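Ticket 417: Clornska stock sync stops partway, web shop missing most of the newer items
Opened by: Sulastri Krishnan
Product: Clornska Stock, desktop version, connected to a Nakum web shop
Status: Solved

First post, 8:40 am

Hi all! I run the back office for a secondhand clothing shop and I'm stuck, so I'm going to write down everything I've tried and hope somebody spots the dumb thing I'm doing.

We have 1,206 items in Clornska. The web shop shows 844. Every night the sync is supposed to copy over anything new, and every night it gets to 844 and quits. There's no red warning, just the little gray "Finished" in the corner, so I have no idea how long it's been like this. I only caught it when a customer called asking about a raincoat she'd seen in the window and couldn't find online, and I told her (very confidently) that it was definitely on the site. It was not on the site.

What I have on my side:
Clornska on the old Windows desktop in the office
Nakum web shop, the basic plan
Drisley barcode scanner, the cordless one with the charging cradle
Menon label printer, which I don't think has anything to do with it, but it's plugged into the same hub so I'm listing it

Tried so far:
Ran the sync by hand. Same result, stopped at 844.
Logged out of Nakum and back in, which made me reset my password, which took longer than the sync.
Turned off the antivirus for one run. Nothing changed. Turned it back on.
Restarted the desktop. I know, I know, but I did it.

9:25 am

Amparo Huanca asked me in the chat whether I'd hit a plan limit on Nakum. Good thought! I checked, and the basic plan doesn't have an item cap that I can find. I also added a test item straight into the web shop by typing it in, and it went through fine, so the shop side will take new stuff. Deleted the test item after. It was called "banana sweater" and I'd rather not explain that one to a customer.

10:10 am

Next idea was a bad category. We renamed a bunch of them in October ("Tops" turned into "Shirts & Tops", and so on) and I remembered reading that the "&" can trip up an export. So I changed it to "Shirts and Tops" everywhere. That sounds like a two-minute job but you have to open each category, save it, wait for the spinner, and then go back to the top of the list every single time. Could somebody on the Clornska team please look at that? It made me a little crazy.

Ran the sync again. 844. I went and made coffee.

10:50 am

Okay, so now I'm wondering about the item records themselves. I sorted everything by date added and looked at the last one that made it across. It's a pair of corduroys, totally ordinary. The one right after it is a navy cardigan and it isn't on the web shop, and neither is anything after it. I opened the cardigan's record and compared it with the corduroys, field by field. Size, price, condition, season, color, rack number, all filled in. The barcode has the same number of digits. I even read it out loud to myself. I can't see a single difference.

I deleted the cardigan and entered it again from scratch, scanned the tag, saved, synced. Still stuck in the same place. So the record isn't damaged, or if it is, I'm damaging it the same way each time.

I turned off photo sync as well, in case it was choking on a picture. Made no difference, so it's back on.

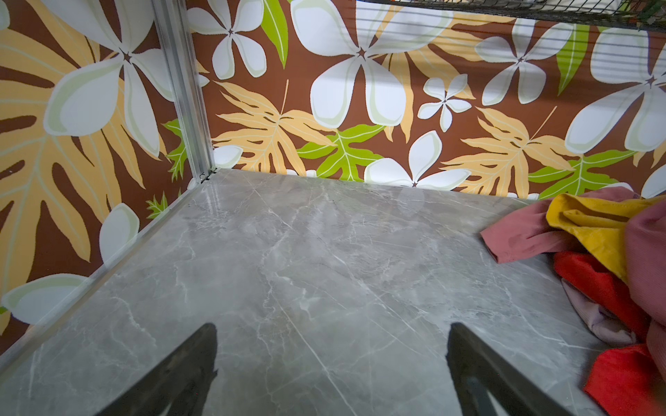
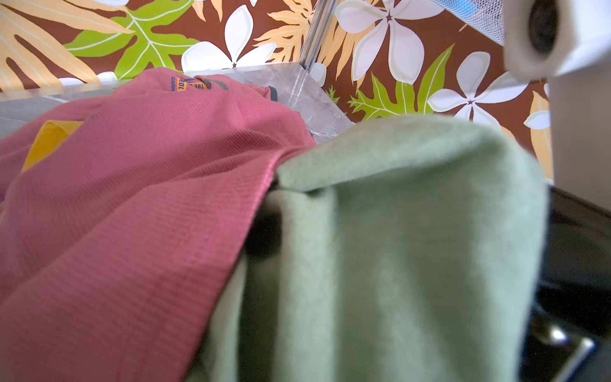
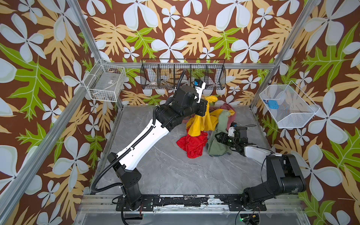

Ilham Yeoh: Sulastri, your last line before the photo test is the interesting one. If you rebuilt the cardigan and it failed again in the same spot, I'd look at how the barcode gets in there. Did you type it or scan it? Some scanners add an invisible character at the end, a tab or a space, and Clornska will happily save it in the field. Nakum won't accept it, and the sync gives up at the first record it can't pass along. Click into the barcode box on the cardigan, press the End key, and see if the cursor lands right after the last digit or one step past it.

11:35 am

One step past it!!! Ilham, I could hug you. There's a blank sitting at the end of the number. I checked the corduroys and the cursor stops right at the last digit, like it should.

So then I opened Notepad and scanned a few tags into it, and every one of them leaves the cursor a little to the right of where it ought to be. The scanner is doing it. Now I have to figure out why it started, because we've had that scanner forever and it used to behave.

11:50 am

Asked Sugeng, and he says he did a factory reset on it when it stopped pairing with the cradle. He scanned the reset code from the booklet and it paired again and he thought no more of it. The reset must have put the scanner back to adding a space after each scan. I'm not mad, I would've done exactly the same thing, I just wish it had been written on the whiteboard.

The booklet has a page called "Suffix" with a row of codes to scan. I scanned "Enter setup", then "No suffix", then "Save and exit". It beeps in a different tone when it saves. Tested in Notepad again and the extra space is gone.

12:20 pm

New items are fine now but that leaves all the ones already saved with the space. Is there a way to fix them in bulk or am I opening them one at a time? Please say bulk.

Evdokia Liapis: Bulk! Go to Items, Export, and pick CSV. Open it in your spreadsheet program but make sure the barcode column is set to text before you do anything else, or any leading zeros will get dropped. Use TRIM on that column, paste the results back as values, and import the file with "Update existing items" checked. Make a backup first. If you leave that box unchecked you'll end up with two of everything.

1:45 pm

Did it, with the backup. I had the box unchecked the first time around (I read it too fast, sorry Evdokia) but the import shows you a preview, and it said "new items" in big letters, so I backed out before any harm was done. Checked the box, ran it again, and all the barcodes updated.

Then I ran the sync by hand and sat there watching it. It went past 844 and kept right on going! It took 9 minutes and the web shop now says 1,206, same as Clornska. The raincoat is up. I called the customer back and she's picking it up after work.

Two things I'd love to see changed, if anyone from Clornska reads these. Please have the sync say "stopped" when it stops, and tell us which item it was on. And trim the barcode field when we save.

I've set the suffix page of the booklet next to the cradle with a paper clip on it. Marking this one solved, thanks again to Ilham, Evdokia and Amparo.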